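Workplace and Jobs > Automation > Returns sorting, who has it already?

sofia_garcia
Good evening all. I work at the returns department of Skekport, we sort watches, bracelets, hair pieces and this kind of small things which the customers send back. From June the company wants to bring in robot arms for the first sorting. Until then, 4 of us are doing "demonstration hours", so we do the sorting with hand grippers and not with our fingers, and the arms should learn from it. Some of us do these hours at home.

My question is to people who already passed through this. What happened with your job after? Our manager, Ms Abreu, says that no one will lose the place, but the work will be "different". I would like to know what different means.

ramiro_p
Different means fewer people on the evening shift. At Breltatholm we had 15 on returns before the arms and now the evening is 2 persons and a screen. They did not dismiss anybody, this is true. They only did not replace those who left.

stan_michalski
I don't agree fully with Ramiro. I was also at Breltatholm, on the morning side, and for me it became better. Before, my wrists were hurting every Friday. Now I check what the arm could not decide, and I write the reason. It is slower work and you must think more, but I go home less tired. The pay stayed the same, this I find not correct.

sofia_garcia
Thank you both. Stanisława, which things could the arm not decide? With us the boxes and the hard things are easy. The soft straps and the strings of beads are the difficult part. With my fingers I feel at once if two bracelets are hooked in each other. With the gripper I must look for it.
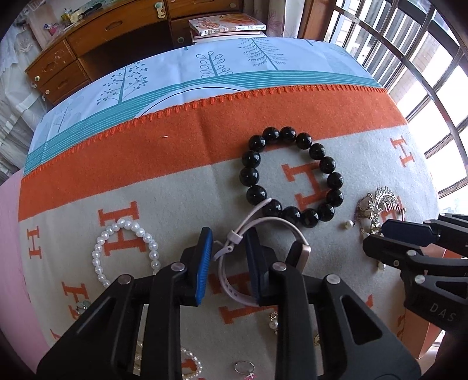 Demonstration hours: watch with the lilac strap in the gripper, black beads right next to it, tiara on the right.

You see how close everything lies. I was quick in this job, I think I was one of the quick ones, and now I feel like in my first week again. Also I am not sure if I am teaching it well.

stan_michalski
Exactly such things, yes! Beads, chains, and earrings with a hook. The arm took two pieces as one, or it left the small piece behind. This kind of mix still came to us by hand when I changed to Anozie.

conceicao_b
Sofia, please ask one thing before you do more hours: are they paid as normal hours or as training? At our place in Anstead it was training, with a lower rate, and we learned it from the payslip. We had to write many emails.

ramiro_p
And ask who owns what is recorded. You give them your skill of many years. I was asked to do 100 demonstrations and I received a thank you card.

stan_michalski
Ramiro, you are right about the card, but she should not refuse because of this. The ones who did the demonstrations were the first to get the checking places. It counted for me.

ramiro_p
For you it counted. For the evening shift not.

sofia_garcia
I have now asked Ms Abreu about the rate. She must look it up and will write to me. About the checking places she said they are not yet decided. I will tell here when I have the answer.

conceicao_b
Ask that she writes it in the email, not only by telephone.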